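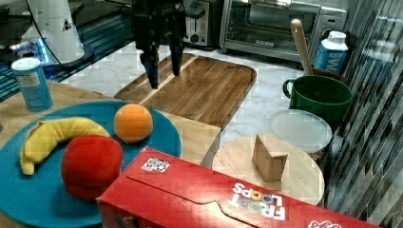 Workshop Help > Robot Arms > Grippers

Gripper drops soft fruit, but wooden block is fine

Prilitz
I am building an arm at home and I practice on the kitchen counter. With a small wooden block I have no problem. With the plush apple, the fingers close, the apple gets flat, and then it slides out when the arm goes up. I close at 50 percent force. Should I use more?

Grukau
No, less. Try to go lower, so the fingers hold below the widest part. Then wait 2 seconds before you lift — soft things need a moment to settle. I also put thin rubber on both fingertips of mine, and it helped a lot.

Parri
Mine did the same in March. Never found out why, sorry. I changed to a stronger servo and now it is a little better.

Evton
Grukau is right about the height. Please also check that the 2 fingers close evenly. On my build one was late and pushed the apple away.

Last updated: January 6, 2026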